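# Wäsche falten, Hosen und Jeans

Hier geht es um das Zusammenlegen von Kleidung auf einem Tisch. Die Seite gehört zum Bereich Hosen. T-Shirts und Handtücher haben eigene Seiten, die Übersicht steht im Menü unter Murncombe.

Die Bilder lassen sich einzeln öffnen. Die Reihenfolge sagt nichts über den Ablauf. 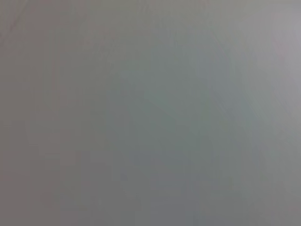
Graue Fläche, unscharf.

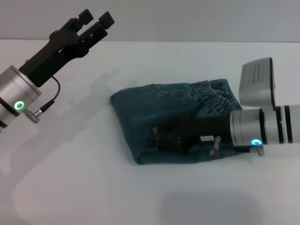
Blaue Jeans, gefaltet, auf dem weißen Tisch.

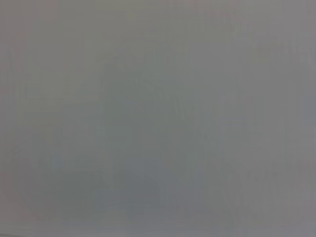
Graue Fläche mit schwachen Farbtönen, unscharf.

Jeans liegen bei uns in Regal 11, Stoffhosen im Fach darunter. Die Stapel werden mit dem Bund nach hinten eingeräumt. Schwere Hosen kommen nach unten, Kindergrößen bis 110 in die flachen Kisten von Rerkevent. Für Größe 95 gibt es keine eigene Kiste, sie liegt mit in der kleinsten.

Die Seite zu den Pullovern folgt im April.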